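Chapter 7
Reaching for Things: How a Control Program Gets from Looking to Holding

What you will need before you start: the frame drawings you made in Chapter 5, a working copy of the planner from Chapter 6, and a little patience with the word "pose," which we are going to use a great deal and which means nothing grander than where a thing is and which way it is turned.

When I first taught this material, I began with the equations for the arm and worked outward to the fingertips, and my students followed along politely and then went into the lab and were lost within minutes. Sang Tôn, who shared the bench with me in those days and who had a gift for sitting quietly until you noticed you were wrong, suggested one November that I begin at the plate instead. Put something on a table, he said, and ask what the program would have to know in order to touch it. So we will begin there, with a plate, a ring-shaped doughnut, and a mug a little farther back, and we will leave the equations until we have a use for them.

Think for a moment about how you reach for your own breakfast. You look, you start moving, and somewhere along the way your fingers begin to take on the shape of the thing you are about to pick up. You don't finish one job before you begin the next. Early robot software mostly did finish one job before the next – look, then plan, then move, then close – and a good deal of this chapter is about why we still teach it in that order and where you will want to loosen it.

The program we will build is called Brullomby. It is small enough to read in an afternoon, and it has four parts that pass messages to each other: a perception part that estimates poses, a planner that proposes paths, a controller that follows them, and a supervisor that decides when the other three should stop and think again. The hand is treated as its own little machine with its own controller, and you will spend more time on it than you expect to.
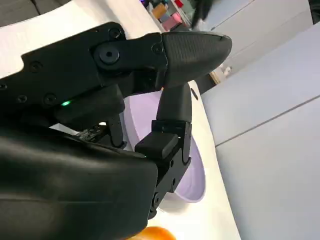
Why does the program need a camera on the wrist if there is already one on the head?
The head camera is good at telling you which object is where on the table, but the arm and hand often block its view during the last part of a reach. A wrist camera moves along with the hand, so it can give the program a close look during that part, and the two estimates can be checked against each other. The price is that its picture often contains a lot of the hand itself, and the software has to know which pixels to ignore.

That last remark deserves a section of its own, and it will get one (7.3), but let me say a little now. A program that doesn't know the shape of its own fingers will happily report them as an obstacle. It will then refuse to move, and you will sit there wondering what it is afraid of. The usual cure is a self-mask: the controller already knows the angle of every joint, so we draw the hand as it ought to look from the camera and blank out whatever falls inside the drawing. If the joint angles are a little stale, the drawing lands in the wrong place, and a sliver of finger is left over to cause trouble. You will meet that sliver in Exercise 11, and I hope you'll be kind to it.

Now to the planner. Given a starting pose for the wrist and a pose we would like it to reach, there are endless paths between the two, and most of them are silly. Some swing the forearm through the mug. Some arrive from underneath, through the table. We narrow things down by asking for an approach pose first, a spot a short way off from the object where the fingers have room to open, and only then a final pose. Nearly all of the clever searching goes into reaching the approach pose. The last stretch is kept short and close to straight, and it is watched much more carefully.

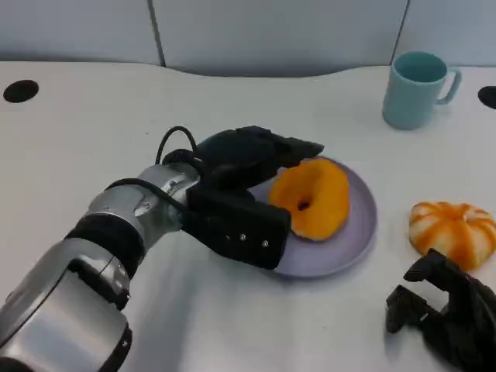
Figure 7.2. Fingers over the left rim of the plate, with the tips directed toward the doughnut.

A doughnut is a friendlier object than you might suppose. It looks much the same whichever way you spin it about its center, so the planner may choose nearly any direction around the ring and pick the one that is easiest on the wrist. A mug gives you much less freedom if you insist on the handle. In section 7.4 we write this down as a set of allowed grasps for each object, and you'll see how a symmetrical object lets us describe the whole set in a single line, where the mug needs a short table.

The plate is a different matter, and the reason I am fond of using one. It is both a thing to be picked up and a thing that gets in the way of picking up something else. Its rim is raised a little above the table, and a finger that comes in low will meet it before it meets the food. Xuân Phùng, who wrote the first version of our collision checker under the name Codevik, gave every object two shapes for just this purpose: a snug one for grasping and a slightly puffed-up one for avoiding. Choosing which shape applies at which moment is the supervisor's job, and getting that handover wrong is the most common mistake I see in student code. 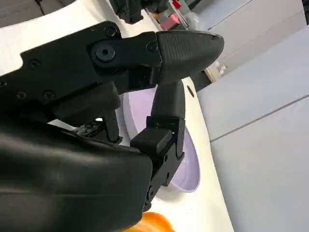 The hand controller faces a similar question of timing. Each finger has several joints, and we could command every one of them separately, but it is far easier to think in terms of a few whole-hand shapes and to slide smoothly from one to the next. We call these shapes presets. Brullomby comes with 29 of them, which is more than you will use, and it blends between two presets by means of a single number that runs from zero to one. When that number changes too quickly the fingers can run into each other, thumb against fingertip, and so the controller checks for contact between neighboring links on every cycle. It runs 300 cycles in each second, and the check has to fit inside that budget with room to spare.

Two hands bring one more wrinkle. If both arms are allowed to plan at the same time, each may choose a path through the space the other is about to enter. Baptista, the bench program that we used in the first edition, simply let one arm go and made the other wait, and for many jobs that is perfectly good manners. In the second half of this chapter we try something a bit more generous, in which each arm reserves a piece of the table for a short time and gives it back when it is finished. You will find that the reserving is easy to write and the giving back is easy to forget.

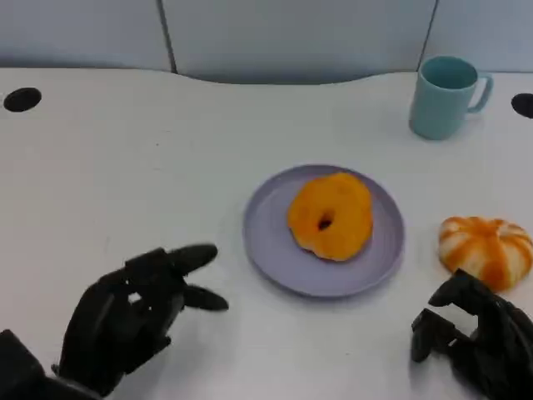

Figure 7.4. Left and right hands on either side of the plate; the mug stands farther back.

A word about the exercises before you turn the page. Please run each one in the simulator first, and keep the log, even when things go well. The log viewer from Chapter 3, Clernix, will let you play the two camera views side by side with the planner's messages underneath, and I would like you to get into the habit of finding the exact message that came before a hesitation. It is slow work at first – slower than just changing a number and trying again – but the students who stick with it get very good at guessing which of the four parts is at fault.

Section 7.1 begins with the pose of the plate, measured from the corner of the table. Have your frame drawings from Chapter 5 open beside you, and a pencil.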